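Mailing lists > Trillwood handling group > Practice and rules > Thread view

Search this list Go Advanced

Subject: Re: draft rules for packaging tasks, section 2
From: Anselmo Chambi
Date: 18 December 2024

Hi all,

Sorry for the slow answer, I've had the draft open in a tab for days and kept adding to it instead of sending anything. I'm replying to the Guslow comments first and then I've got a couple of things of my own.

> I read through section 2 twice and I still don't know what I'm
> supposed to do with a bag once it's been used. The draft says
> "return items to starting condition." A bag that's been squeezed
> 100 times isn't in starting condition no matter how nicely I put
> it back. Do we swap it? Do we log it? And does the rule about
> keeping the item in view apply to the overhead view only, or to
> the gripper views as well? Our people read it both ways, and we
> have 1065 episodes where I honestly couldn't tell you which
> reading they followed.

Okay, so the bag thing. You're right, and that sentence was written by me with boxes in mind (cans too, I guess). A box either has a dent or it doesn't. Soft packaging is a different animal! My suggestion is to drop "starting condition" altogether for anything flexible and write down what state the bag is in at the start of the episode: flat, folded, crumpled, filled. Four words, pick one. If it tears, it's retired and you note the episode number. I'd rather have a crumpled bag labeled crumpled than a whole folder of bags somebody smoothed out by hand and called new.

On the views, I meant all of them, but I can see now that this is a silly thing to ask. When you bring a hand-held gripper right up to a package, the package is going to take over that view. I don't want people flying their hands around in weird arcs just to please a rule. So let me propose splitting it. The head view has to show the working area of the table and both grippers at the start. The gripper view has to show at least one finger whenever the gripper is near an item, and that's the whole requirement.
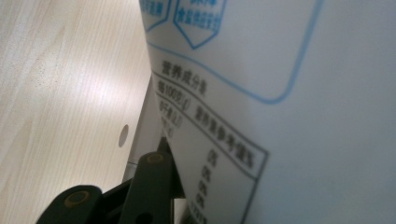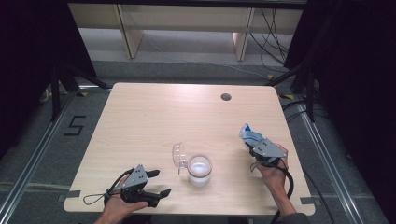
The other half of your question was the old episodes. Please don't redo them. Run through them with the new wording, mark the ones that fail, and leave them in the set with the mark. Haberkorn did it that way in March with a set of roughly 3000 and it went a lot faster than they'd feared, mostly because you only have to look at the start of each episode for the head view part.

Now my own stuff.

Cables. The draft has one line on this and it says "keep cables tidy," which I'd call a wish more than a rule. What I want is slack on both sides, enough that you can reach the far corner of the table without feeling a tug, and a check before each session that nothing on the floor crosses the spot where the operator stands. I'd also like it to say that the check is done by the operator and not by whoever set up the day before. I've tripped, so I have feelings about this one.

Printed text on packaging. Trinness asked whether labels should be covered or turned away. I say no. Leave the packaging as it comes from the store, whatever language it's in. What I do want is for the item list to give a plain name for each thing, in English, so a person who can't read the label can still find the right item in the bin. If you're not sure what something is, ask before you make up a name. We ended up with the same item under two names last time and untangling that was no fun at all.

Open cups. This one's short. Anything that can spill gets put down before the grippers are picked up, and the lid stays on the table with it even if the task never uses it. If you do spill, stop the episode and wipe up. Don't be a hero and finish the task around a puddle.

Last thing, table position. I still see people nudging the table back by eye. Tape the edge, please, and check it when you come back from lunch too. I'd put that in section 2 and take it out of the appendix, where I'm pretty sure only the Guslow folks ever found it.

I'll put the new wording for the bags and the views into the shared draft tonight. If you hate the four-word list for bag states, tell me which word you'd add, and try it on a real bag first.

Anselmo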